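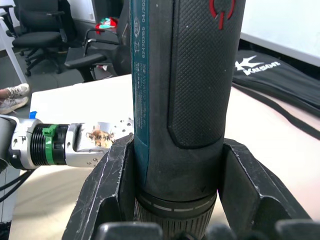
Does a gutter vacuum replace going up a ladder?
Sometimes. If the gutter holds dry leaves and you can reach it with the pole, you can stay on the ground. If it holds packed mud, plan on the ladder.

Karnard Leseck Gutter Vacuum Kit
Rental, Moltville store

We carry the Leseck because people ask for it. The maker says it clears 200 feet of gutter in an hour. We have tried it on our own roofline and we don't believe that number, unless your gutters were clean to start with. Figure on around 49 feet if you have oak trees.
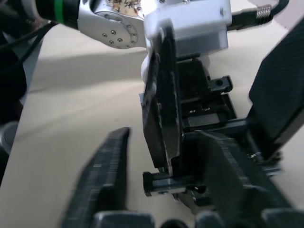
The suction is fine. The trouble is the curved end piece, which plugs up with twigs, and then the whole pole has to come down so you can clear it. The kit has 6 pole sections. Most one-story houses need four – use more than that and it gets hard to steer.

The older Jafri kit is slower and louder, but it plugs less. Ask for it at the counter if you have pine needles.

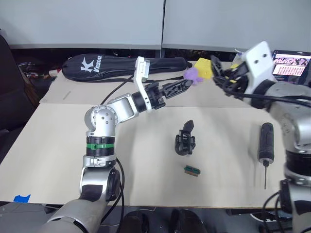

Page last changed: January

The "no mess" claim on the box is also generous. Wear old clothes and eye protection. Empty the drum before you bring it back, or we charge for cleaning. Kits picked up Thursday after 4:00 are due back by closing the next day. 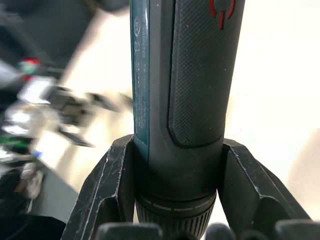

Before you rent
Check for power lines near the roof. Bring a vehicle that fits the drum standing up. Questions about bent or leaking gutters go to Anitha Alva at the repair desk – a vacuum won't fix those, whatever the box says.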